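We use cookies to remember your language and display settings. By continuing to use this site you accept their use. Manage preferences

Demonstration Program: Frequently Asked Questions

This page answers the questions most often sent to the Romwood Centre by prospective demonstrators and by organizations wishing to have a task recorded. Registered demonstrators should also consult the Operator Handbook, which takes precedence over this page.

What does a demonstrator do?

A demonstrator guides a robot arm through a household or workshop task so that the movement can be recorded and later used for training. Each complete run, from the starting position to the end of the task, is called an episode. No programming is involved.

What is the difference between hand guiding and remote control?

In hand guiding, the demonstrator holds the arm at the wrist and moves it directly. In remote control, the demonstrator sits at the Paltska station and moves a smaller leader arm, which the working arm follows. Hand guiding is taught first. Most recorded work at the Centre is done by remote control, as it keeps the demonstrator's hands out of the wrist camera's view.

Do I need previous experience?

No. New demonstrators complete 14 practice episodes under the supervision of Lemlem Tesfamariam before any of their work is kept. Experience with video games or machinery is neither required nor given preference.

Which tasks are recorded at present?

The current series concerns cups: approaching, grasping by the handle, lifting, and placing on a stand or rack. Cutlery and folded cloth will be added in September.

How should I approach a cup by its handle?

Bring the arm in slowly with the fingers in line with the handle, and check the wrist view before opening them. The Centre marks certain handles with coloured tape, which makes a dark handle easier to tell apart from a dark cup on the station monitor. Please do not remove or replace the tape yourself.

The wrist view of a black cup with orange-red tape on it is typical of the approach stage. The fingers point up toward the tape with their tips nearly together, and there is still a clear space between the two.

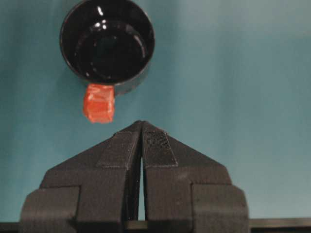 What should I do if I miss the grasp?

Continue. Back the arm away a short distance, realign and try again within the same episode. A calm correction is useful to the training team and should not be hidden. If the cup falls or the arm touches the stand, press the grey pedal to end the episode and mark it as failed.

How many episodes are needed for one task?

The target for each cup task is 2,000 accepted episodes, shared among all demonstrators. Over 3,000 are normally recorded to reach that number. Individual demonstrators are not set a daily quota.

Who reviews the recordings?

Yuxi Duan and Baltasar Llorente review each episode for completeness, smooth motion and camera faults. Results appear in your account under "My Episodes". If you disagree with a rejection, you may request a second review through the same page.

Is my voice or face recorded?

No. The station stores arm positions, finger positions and the view from the cameras mounted on and beside the working arm. Microphones are not fitted.

Can our organization submit a task?

Yes. Proposals should name the objects to be handled and describe the finished state of the task. They are to be addressed to Inmaculada Collado, Partner Programs, Romwood Centre, 79 Villanueva Road. Objects sent for recording are returned at the sender's expense.

Last updated: September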